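## Skondcombe workshop: shelf-picking arm, progress since March

The shelf-picking build now has a working simulation, and the physical frame is bolted to the bench in bay 2. Most of the last month went into the software side. The arm itself has moved very little.

The task has not changed. Members store parts in plain cardboard boxes on the open metal shelving, and the arm should take a requested item from the bench, close a two-finger gripper on it and hand it over to the shelf cart. The first version handles the bench half only. Fetching from the shelves waits until the base can travel, and the base is still a drawing.

**Hardware.** The shoulder bracket was recut after the first one flexed under load. The replacement is thicker and adds 44 grams, which the shoulder motor tolerates. Wrist wiring now runs inside the forearm tube, with a service loop at the elbow. The loop is tight. If you take the elbow cover off, leave the two clips open until the arm is back at its park position, or the connector will pull out when the joint turns. The gripper fingers are on their second print. The first pair had square tips that caught on the edge of the bench; the current pair is rounded off and has held up.

**Control.** The joint controller board was moved off the Ocampo power supply and onto its own, and the resets during fast moves have stopped. Homing takes 15 seconds. It could be faster, but the elbow limit switch bounces at higher speed and the reading is then useless. A better switch is on order from Loltoten.

**Simulation.** The room model is deliberately plain. It contains the walls, the baseboards, the shelving with its boxes, the yellow floor lines and a flat white work surface. Textures are basic and the boxes carry no labels. What matters at this stage is that the wrist camera view has believable geometry and light, so the planner can be tested without tying up the real arm. 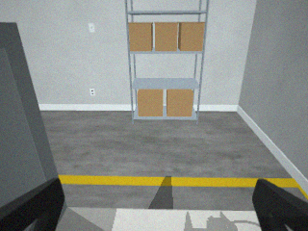

Shadows were the largest source of false detections. The first detector treated any dark patch on a pale surface as an object and planned a grasp for it. The present one compares two views taken a short distance apart and discards anything with no height. It is slower — each plan now needs an extra wrist move — but it no longer reaches for its own shadow in the test set. The fingers are also masked out before detection, using the joint angles, so the mask stays correct as they open and close.

Still open: grip force is set by motor current alone, and the values were tuned on wood blocks. Soft items will need either a lower limit or a pad sensor. The sensor boards from the Mollcombe swap table fit the finger recess with a small spacer and will be tried first.

The bench is in use for this build on Thursday evenings. Keep the emergency stop within reach when the arm is powered, and switch the motor supply off at the wall before leaving.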